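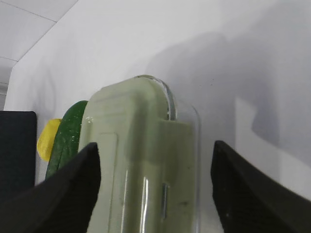
Small Craft Maintenance, Unit 9
Fuel systems: water, filters and laying up

Notes by Gyu-bin Do. Read before the November workshop at Nedside.

Where the water comes from

Most of the water in a boat's fuel tank arrives in one of two ways. It gets in through the deck filler, usually past a perished O-ring, or it condenses on the inside of a tank left part empty over winter. Check the filler cap seal first. It costs very little and takes a minute to change.

Water sits under diesel. The pick-up pipe normally stops short of the tank bottom, so a small amount may lie there for years and only reach the engine when the boat rolls in a seaway.

Petrol with ethanol in it behaves differently. It holds some water in solution until it can hold no more, then the water and ethanol drop out together. Draining the bottom of the tank removes the water but leaves you with poorer fuel. Replace the lot.

Taking a sample

Turn the engine off and let the boat lie still overnight if you can. Open the drain on the primary filter and draw off a little fuel into a clean, clear jar. Let it stand. Look for a line between two layers, dark specks, or slime where the layers meet. Keep drawing until the fuel runs clean, then close the drain and bleed the system.

Slime means diesel bug. Dosing alone will not clear a bad case — the dead growth still has to come out, or it will block the filters.

Filters

Change the primary element every season or at the hours given in your engine handbook, whichever is sooner. Carry two spares. Write the engine hours on the housing in marker pen.

Worked case: Lisomia

Diesel cruiser, 500-litre tank, engine losing revs after an hour under way. Primary filter changed at 53 hours, blocked again at 83. The owner had been changing filters and leaving the tank alone. Opened up, it held over 9 litres of water and sludge. Remedy: tank pumped out and wiped down, new filler seal, both filters renewed.

For the workshop

Bring gloves, rags and your own handbook. Read the section on bleeding and mark the bleed points on the diagram.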